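**Stuler salon steamer: worth it over the Lekota?**

**fikisfan82**
Setting up a small treatment room in Studorcombe and need a hair steamer. The big wall is plain white so any color works.

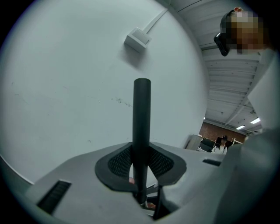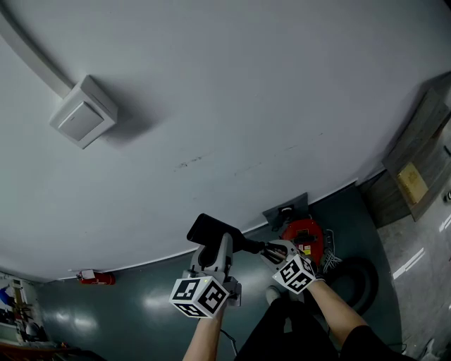
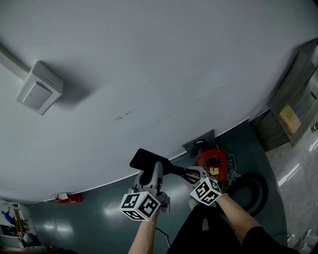
### Replies

**mapleroot**
Get the Lekota. Mine has run for 2 years.

**dryends**
Disagree. My Lekota leaked by June. The Stuler costs more but the tank lifts out.

**mapleroot**
Did you use distilled water?

**dryends**
Yes, every fill.

**fikisfan82**
Going with the Stuler, thanks.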